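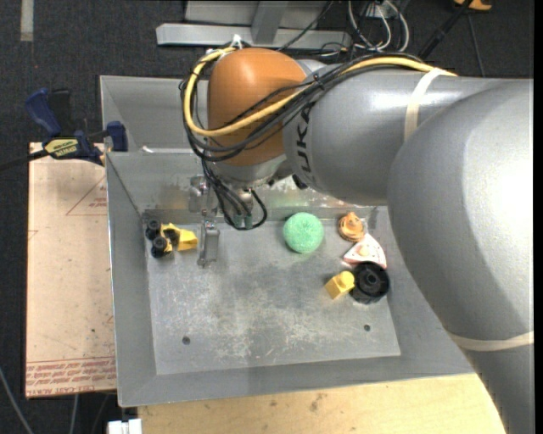

Asunto: Re: [encuadernacion] Cola de almidón para las guardas del Urrego
De: Amanuel Moges
Fecha: 11 de noviembre de 2022

Estimados colegas:

Agradezco mucho las respuestas. Perdonen si mi español es un poco rígido, lo aprendí de mayor y escribo siempre con el diccionario abierto.

El mes pasado Flidier escribió:

> Yo no usaría la cola mixta en un libro tan antiguo. El almidón
> de trigo solo, bien colado, es suficiente para pegar las guardas
> y se puede retirar con humedad si un día hace falta. ¿Qué gramaje
> tiene el papel? ¿Y el lomo es suelto o pegado?

Respondo por orden. El papel de las guardas nuevas es de 96 gramos, verjurado, comprado en la casa Canitz. El lomo es pegado, con cinco nervios, y la piel está muy seca en las dos charnelas. El ejemplar es de 1621 y tiene 173 hojas, pero la última está montada sobre una tira de papel moderno que no me gusta nada.

Hice la prueba con almidón solo, en dos concentraciones. Con la más líquida el papel se ondula bastante y tarda una noche entera en quedarse plano bajo peso. Con la más espesa se trabaja mejor, aunque hay que extenderla deprisa – yo soy lento – y en las esquinas me quedaron dos pequeños grumos. La colé otra vez por una media de nailon y desaparecieron.

Tengo todavía tres dudas:

Primera. ¿Ponen ustedes la dirección de la fibra siempre paralela al lomo, también cuando el pliego original está cortado al revés? En este libro las guardas viejas iban al revés y aguantaron.

Segunda. Para la charnela interior, ¿es mejor papel japonés o una tela muy fina? La señora Clumier me recomendó tela, pero temo que abulte demasiado.

Tercera. ¿Cuánto tiempo conservan el almidón cocido? El mío, en la nevera, huele agrio al cuarto día y lo tiro. He leído que algunos añaden timol, cosa que prefiero evitar en mi cocina.

Sobre el precio que preguntaba otro colega: pagué 200 euros por el paquete grande de papel, con el transporte incluido. Me sobran bastantes pliegos y puedo enviar alguno a quien quiera probarlo.

Un saludo cordial,

Amanuel Moges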